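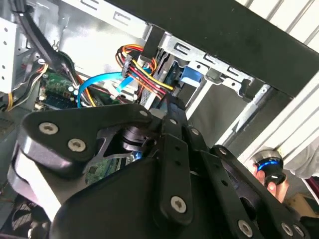
Sistdale bench notebook, July

Started at 7:40 with the kettle on and the big door propped open, and I meant to get straight to the Prultimcombe towers, I really did. Then I went looking for a plain coarse-thread case screw and spent twenty minutes with my hands in the coffee cans, and that settled what the day was going to be about. So this entry is mostly screws. Sorry to whoever is reading it for something more exciting!

The state of things this morning: all loose fasteners from every machine we've opened since winter were living in cans by the window, with whatever else had fallen in (two guitar picks, a bread tag, a surprising amount of pencil lead). I tipped the lot out on the old bedsheet and weighed it, then counted a cupful and weighed that, and by that arithmetic we own 1,560 screws. I recounted the cup because I didn't believe it. Same answer, near enough.

Sorting

I began by sorting on head type and that was a mistake. It feels natural, since the head is what you look at, but two screws with identical heads can have quite different threads, and the thread is what ruins your afternoon. By 9:15 I'd scooped everything back together and started over, thread first. The two that matter most for us are the coarse 6-32, which goes into most case metal and 3.5-inch hard drives, and the fine M3, which is for optical drives, floppy drives and a lot of the smaller bits. They're close enough in size that either one will start in the wrong hole and give you a turn or so of false hope.

I made a go/no-go block out of a scrap of aluminum bar: one hole tapped 6-32, one tapped M3, and one tapped M2 for laptop odds and ends. You spin the screw in with your fingers. If it goes down sweetly, that's its home. If it binds, try next door. After an hour my fingers knew before the block did, which was very pleasant, and I got through a whole side of a record without looking up.

Anything with chewed heads went in the scrap jar. I was soft about this at first and then less soft. 161 in the jar by noon, and I can't say I miss any of them.

The Drinuseck cabinet finally earned its place. It has eight drawers, shallow ones, and I lined each with a bit of felt so they don't rattle when somebody slams the door. Drawer order from the top:

6-32 pan head
6-32 hex washer head
M3 short
M3 long
M2 and smaller
Standoffs, brass
Standoffs, anything else
Thumbscrews

Expansion slot covers don't fit anywhere, so they've gone into the biscuit tin with the rubber feet. I know. It's temporary.

Labels

Ho-yin wanted Bugti labels on everything, the yellow cloth kind, and I'd run out of the yellow, so it's white on the top half and yellow on the bottom. It means nothing. Please don't read a system into it.

What I do want to be a system is the bag rule. When a tower gets opened, its screws go in one zip bag, and the bag gets taped to the inside of its own side panel. They only go to the drawers once the machine is definitely being parted out. I've lost far too many mornings matching screws back to a case that had a perfectly good set before I tidied them away.

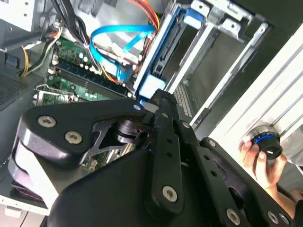 Faith Kariuki thinks the bag rule is fine for cases but too slow for drive cages, and would put those screws straight back into their own holes, a turn or two each, before the cage goes on the shelf. I've been chewing on that over lunch and I believe she's right. A screw in its own hole can't be mislaid, and it saves a bag. The trouble comes with the side-mounted cages on rails, where a screw left half in will catch on everything going past. So: back in the holes for fixed cages, bags for rails. Faith, if you disagree, pencil it in underneath, there's room.

After lunch

Stripped threads in thin case steel. Three ways I've tried, in order of how fond I am of them. Going up to a slightly fatter self-tapping screw works, once. A clip-on nut from the car parts place works very well if you can get behind the sheet. Epoxy and a redrill I've done a single time and would sooner not repeat; it took all evening and smelled dreadful.

Also moved the magnetic dish off the drive shelf. I don't suppose it ever did any harm there, but it made me twitch every time I walked by.
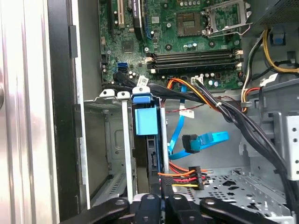 Tower open on the board side. CPU socket empty, lever up, no memory in the slots.

Still to do: order bags (the small ones, packs of up to 60, the big packs split in the drawer), tap a fresh M3 hole in the block as I've already wallowed the first one, and find out who has the good number 2 driver. Ho-yin Lai had it last, by his own account, and put it back, also by his own account.

Stopped at 5:30. Bedsheet shaken out in the yard, and the broom's still out there by the step.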